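Site Drainage, Unit 4: Runoff from Paved Ground
Instructor: Seon-mi Do

Rain that falls on paving cannot soak in and must be carried off by slope. 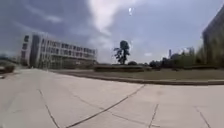

What is a runoff coefficient?
It is the share of rainfall that leaves a surface as flow.

The Gultcombe exercise uses a catchment of 930 square meters, with readings taken in January. 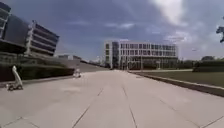

Joints and Cracks
Water entering a joint may weaken the base below. Students should read Helmy, pages 26 to 45, before the laboratory session.

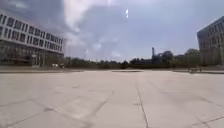
Light grey slabs with a long dark crack.

Worksheets are due 24th May.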